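The Egg Money of Jirkthorpe

For much of the last century, farm households in the Jirkthorpe district kept two sets of accounts. The first covered grain, livestock and land. The second, often written in the back pages of a school notebook, covered eggs. It was usually kept by the women of the house, and it paid for shoes, lamp oil and the doctor.

Refugio Gallegos has spent three years gathering these notebooks for the Todorova Library, which opened its reading room to the public on April 13, 2019. The collection now holds 1,221 items, among them letters, price lists and feed receipts. Many were found in kitchen drawers.

"People apologized when they handed them over," Gallegos said. "They thought we wanted the deeds to the farm."

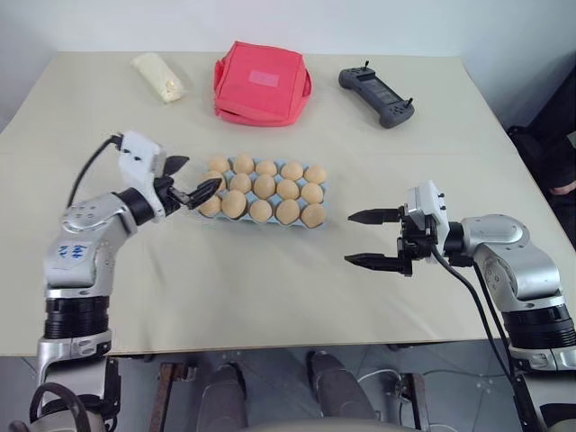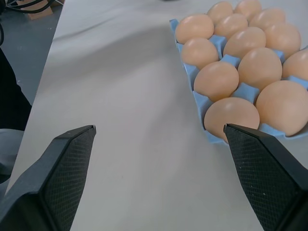
The entries are brief. One notebook from the Wodis farm records a sale of 50 dozen in a single July, followed by the purchase of a winter coat. Another lists debts between neighbors, settled in eggs over several months and crossed out in pencil as they were paid. Broken eggs were entered too, under a heading of their own.

Spyros Stoyanova, a historian of rural trade, believes that such records change the picture of how small farms survived poor harvests. Grain income came once a year and could fail entirely. Egg income came weekly – small, but steady enough that shopkeepers would extend credit against it. In several households, he found, it covered the interest on the mortgage.

The trade declined once grocers began to buy from larger suppliers. Few notebooks in the collection continue past that point, although one family went on recording the daily count long after it had stopped selling.

The library has so far copied 1,641 pages. Readers may consult the originals by appointment, and families who hold similar notebooks are invited to contact the reading room.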